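Onidach recalls rye crackers after packing mix-up

Onidach, the bakery firm, is recalling one batch of its seeded rye crackers after boxes were filled with a different variety that contains sesame. Sesame is not listed on the label of the rye crackers, so the product is a risk to anyone with an allergy to it.

The recall covers the 200g box with batch code 1138, printed on the bottom flap beside the best before date. No other batch is affected, and the firm's oatcakes and plain crispbreads can be eaten as normal.

The crackers were baked in December at the Drillodov site and sold through 68 shops, most of them independent grocers and farm shops. A smaller number went to the Govudari chain, which cleared its shelves the morning it was told. Boxes sold online through Miettinen are also part of the recall, and customers who ordered them should have had an email.

Onidach said the fault came about during a changeover on the packing line. The sesame and black pepper crackers are made on the same line as the rye ones, and a tray of them was still waiting when the new boxes were loaded. The two crackers are the same size and shape and are both wrapped in plain film inside the box, which is why the mistake got past the final check. It came to light when a shop in the area opened a box for a tasting table.

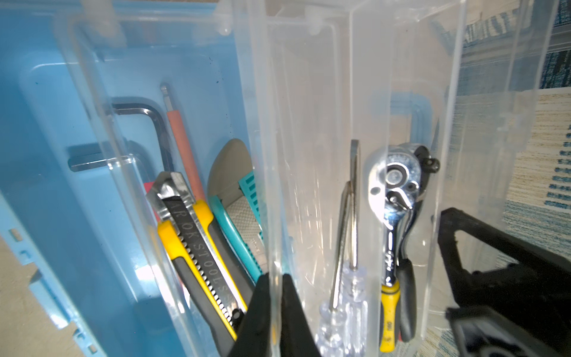

Govudari said its stores would refund the full price with or without a receipt, and that customers could hand the crackers in at any till, opened or not. It added that it had asked for the sesame variety to be sent in a different coloured film before it would take either line again.

Onidach has agreed to the change. From the next baking run the film will be green for rye and clear for sesame, and one box in every 40 will be opened and looked at before a pallet leaves the site. Packing of the rye crackers has stopped until the new film arrives.

People who have bought the batch and have a sesame allergy, or who live with someone who does, are advised not to eat the crackers. They can be taken back to the shop where they were bought. Online customers do not need to post anything back and will be refunded to the card they paid with. Anyone who has eaten the crackers and feels unwell should seek medical advice.

The rye crackers are made with wholemeal rye flour, rapeseed oil, sunflower seeds, linseed and salt. The recipe has not changed and the label is correct for the crackers that should have been inside.

Refunds can be claimed for 6 weeks. Recall notices have been put up at the tills of all the shops that sold the batch.

March 2025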